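Buscar en el catálogo Escribe título, serie o autor Buscar

# Wostard: fichas de novela juvenil por entregas

README del conjunto de datos, rama principal

Wostard reúne fichas de catálogo de series de aventuras para lectores jóvenes, de esas en las que una pandilla resuelve en verano lo que la policía del condado no ha resuelto en todo el invierno. Cada ficha lleva título, serie, número de entrega, sinopsis de contracubierta y una lista de motivos argumentales. Los textos de las novelas no están. Si has llegado buscándolos, prueba en tu biblioteca, que además tiene sillas.

El grueso del material procede de los ficheros de la librería Grillorley, que cerró en marzo y nos cedió sus cajones antes de vaciar el local. El resto lo aportó Ronaldo Malabanan, que conservaba en casa la colección Pratevov casi completa y con los lomos ordenados por color, sistema que costó deshacer.

## Contenido

- fichas.csv: una fila por libro, separador de punto y coma, UTF-8.
- motivos.csv: vocabulario cerrado de motivos, con definición y notas de uso.
- series.csv: nombre de la serie, editorial, nombres alternativos y erratas conocidas.
- descartes.txt: lo que quedó fuera y por qué, en un tono que se agria hacia el final.

El vocabulario tiene 100 motivos. Entre los más frecuentes están "tormenta oportuna", "perro que sabe", "tío con secreto" y "lección moral en el granero". El motivo "adulto que escucha a la primera" existe por simetría y se ha asignado a 3 libros. En uno de ellos el adulto resultó ser el culpable.

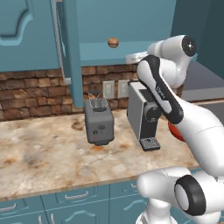
Brazo robótico blanco ante una cafetera plateada, en una cocina simulada.

## Campos que dan guerra

**anyo.** Es el año de la edición que teníamos delante, no el de la primera. Hay una ficha con 1844, que no es una errata nuestra: así figura en la tarjeta de Grillorley, para una novela en la que aparece una motocicleta. La hemos dejado tal cual y marcada con dudoso=1.

**autor.** Muchas series se firmaban con seudónimo colectivo. Mac Mathúna, por ejemplo, firma los 22 títulos de "Los vigías del molino", y entre el primero y el último cambia de opinión sobre el uso de la coma y también sobre si Tomás tiene una hermana. No hemos intentado averiguar cuántas personas había debajo del nombre.

**sinopsis.** Transcrita de la contracubierta sin corregir. Se conservan las mayúsculas enfáticas, los puntos suspensivos y las preguntas retóricas del tipo "¿Lograrán salir de la cueva a tiempo?". Sí, lo logran. El campo final_feliz se eliminó en la segunda versión por falta de varianza.

**edad.** La recomendada por el editor. Janelle Panganiban propuso añadir otra columna con la edad a la que uno lo lee de verdad, a escondidas, y sigue abierta como incidencia.

## Anotación

Los motivos los asignaron Princess Malabanan y Thanasis Athanasiadis por separado, leyendo solo la sinopsis. En los desacuerdos decidía Bienvenido Cabanatuan, que sí había leído los libros y lo mencionaba. El desacuerdo más largo fue por "abejas": Thanasis sostenía que una avispa cuenta. No cuenta. Véase motivos.csv, nota al pie.

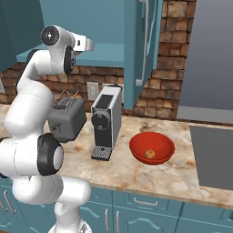

Última modificación de esta página: 4 de mayo de 2025

## Usos razonables

Sirve para estudiar cómo se vendían estas novelas, para practicar clasificación de textos cortos o para localizar aquel libro de la infancia del que solo recuerdas un bote y una linterna. Para esto último, filtra por "bote" y ármate de paciencia.

No sirve para juzgar la calidad de las novelas ni para entrenar nada que deba inventar finales sorprendentes. Tampoco es una muestra representativa de un género: es lo que había en unos cajones y en un pasillo.

## Licencia

Los motivos y las notas son de uso libre con mención de Wostard. Las sinopsis pertenecen a sus editoriales, cuando existen.

Comentarios

**lectora_de_siesta:** En "El faro mudo" falta el motivo "gemelos". Salen en la portada, por favor.

**Bienvenido C.:** Anotado. La sinopsis no los menciona, pero reconozco que la portada insiste.

**molinero:** El csv me abre con los acentos rotos. Ya he visto que pone UTF-8. Lo digo por desahogarme.

**T. Athanasiadis:** Reabro lo de la avispa.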